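Torkville's fabric swap is back, and I came home with more than I took

Jun 13, 2026

I told myself I was only going to the Torkville fabric swap to drop off a bag. One bag, in and out, home before lunch. If you sew, you already know how that went.

The swap is back after skipping last year, and it has moved out of the church basement and into the old Stallura building on the corner, the one that used to sell lamps. It's a much better room. There are real windows, so you can see whether the navy you're holding is navy or black, and the tables are far enough apart that two people with tote bags can pass each other without a negotiation. I got there a few minutes after the doors opened and the line was already past the bike rack.

Gilang Entili runs it now. He took over this spring and he has changed a few things, mostly for the better, and I'll get to the one I'm grumpy about. The basics are the same as before. You bring clean fabric you're not going to use, it gets weighed at the front table, and you're handed tickets to match. Then you go shopping with your tickets. If you have nothing to bring you can pay 3 dollars at the door and take home whatever fits in a paper grocery sack, which is a bargain that I think more people should know about!

"We had 200 people come through, and I'd set out chairs like it was going to be forty," Gilang told me while he was trying to tape a sign back up for what looked like the fifth time. He was very cheerful for a man losing a fight with tape. I asked where it had all come from and he said a good part of it was from people clearing out sewing rooms, their own or their mother's, and the rest was what he called guilt fabric. I have a closet of guilt fabric. I felt seen.

What was on the tables? A lot of quilting cotton, as always. More wool than I expected for June, and hardly anyone looking at it, so if you make coats this was your day. There was a whole box of zippers sorted by length (bless whoever did that), a stack of curtain panels, and a heap of knits that got picked through so fast I never saw the bottom of it. The upholstery stuff was along the back wall, and it was mostly brown. I don't know why it's always brown.

The table I kept drifting back to was the kitchen one – tea towels, tablecloths, apron cotton, all those loud fruit and vegetable prints that people buy on vacation and then never cut into. I love them. I grew up in a house with a strawberry tablecloth and I've never recovered. There's something about a print like that which makes you want to have people over and serve them something cold, and it doesn't matter that I have four placemats and a table that wobbles.
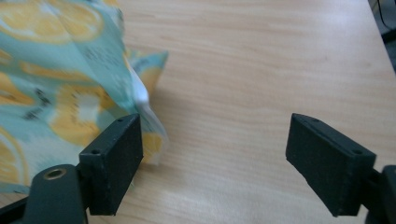
Orange and yellow citrus slices on pale turquoise, a print for summer kitchens.

I've since had a long talk with myself about what a citrus print is good for, and my answer is nearly everything. Napkins are the obvious one. You don't need much fabric, you can do the hems in front of the TV, and nobody at your table is going to check your corners. Bowl covers are good too, the kind with elastic around the edge, and so is the lining of a plain bag, where it's a nice surprise every time you dig for your keys. The only thing I'd steer you away from is a whole dress, and that's only because I made one in lemons a few years back and was asked at a wedding if I was with the caterer.

Aurelio Cifuentes had the mending corner, and it was the busiest spot in the building all morning. He does alterations over on Tuhumury Street and he'd brought his own machine, his own lamp and a stool I'm told is older than he is. The deal was simple – you bring one thing that needs fixing, he shows you how, and you do the fixing. He's strict about that last part. I watched a teenager put a new button on a jacket with her tongue stuck out in concentration the entire time, and when she was done he tugged on it hard and nodded, and I swear she grew an inch.

He fixed, or rather oversaw the fixing of, 17 things before he stopped for a sandwich. Mostly buttons and hems, he said, plus a tent bag and a stuffed rabbit with a bad ear. I asked what people get wrong most often. "They pull too tight," he said. "They're mad at the hole." I've been thinking about that all day, and I went home and unpicked a sock.

He also gave me the best tip of the morning, so I'll pass it along. When you bring home secondhand cotton and you don't know its history, wash it as hot as you'll ever wash the finished thing, and dry it the same way, before you cut anything. I knew this. I've known it for years. I've also made a set of napkins that came out of their first wash looking like parallelograms, so clearly knowing isn't the same as doing. He said to run a quick line of zigzag down the raw edges first so you don't open the washer and find a bird's nest.

Now for my grumble. The new rule is that remnants under half a yard go in mixed bundles, tied up with string, and you have to take the bundle as it is. I understand why. The old scrap bins were a disaster by noon, and somebody had to fold it all again. But I'm a scrap person! I want to dig! I ended up with a bundle I wanted for exactly one piece, a little green check, and the rest of it was satin in a color I can only call cough drop. I mentioned this to Gilang and he laughed and said I wasn't the first, and that there might be one digging bin next time, for people like me. I'm holding him to it.

There was a notions table this year too, and it's where I spent the last of my tickets. Thread, bias tape, hooks and eyes, and a big tin of buttons where you could fill a jar lid for one ticket. Somebody had donated a Triditz pattern cutter still in its box, and there was a very polite standoff over it between two women who each kept insisting the other should have it. I walked away before it was settled. I couldn't take the tension.

The pattern racks need some love, I'll say that. Most of the envelopes were missing a piece or two, and there's no way to tell until you get it home and spread it all over the floor. If you're donating patterns next time, please count your pieces and write what's missing on the front. A pattern without a sleeve is still useful to someone who wants a vest.

Whatever wasn't taken by closing was boxed up. The good lengths are being kept for the next swap, and the odds and ends are going to the animal shelter, where they use them for bedding. The wool, I was told, already had a taker, a felting group from the next town that showed up late and left very happy with a full back seat. So somebody wanted it after all.

If you missed it, there's another one coming before the end of the summer, same building, and Gilang would like more people to help with the setup. You don't need to know how to sew. You need to be able to carry a box and fold a thing in half, and there's coffee. He's also looking for folding tables, a second scale (the line at the weigh-in got slow) and better tape. Aurelio says he'll do the mending corner again if somebody else brings the lamp.

Drop-offs for the next swap start in 2 weeks, at the side door, mornings only. Clean fabric, please, no foam, no pillows, and nothing with pins still in it. I found a pin the hard way at the upholstery pile and I have the Band-Aid to prove it.

As for me, I went in with one bag and came out with two, plus the cough drop bundle. My closet door doesn't close. The satin is free to anyone who'll come and get it.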